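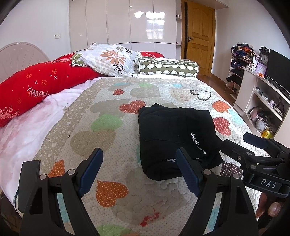

Guest Bedding at the Londale House: Revised Practice

June 22, 2023

The bedding arrangements at the Londale house have been reviewed following the spring season. Readers of this blog who let a room of their own have asked for the particulars, and these are set out in what follows.

Quilted bedspreads remain the standard covering for all guest beds. Duvets were considered and declined. A duvet requires a cover, the cover requires ironing, and the ironing was found to take up most of a changeover morning. A quilted spread may be shaken out, washed and returned to the bed the same day in fair weather.

Each bed is allotted 2 spreads, one in use and one in the cupboard on the landing. Spreads are washed at low heat with a mild detergent. Fabric softener is not used, as it leaves the cotton slow to dry. Loose stitching is mended before washing and never after.

The question of pattern has drawn more correspondence than any other. Plain white was the practice of the house for many years and was discontinued on grounds of staining. Printed spreads are now preferred, and guests have been generous in their remarks about them. One family wrote that their daughter had asked to take hers home. The request was not granted.

Replacement spreads were formerly ordered from Jimine. The most recent order was placed with Vidal, at a cost of 42 dollars per spread, delivery included. The stitching is closer and the edges are properly bound. The king size is narrower than stated and should be measured on arrival.

Pillows will be addressed in a separate entry once the new ones have been through a full summer of use.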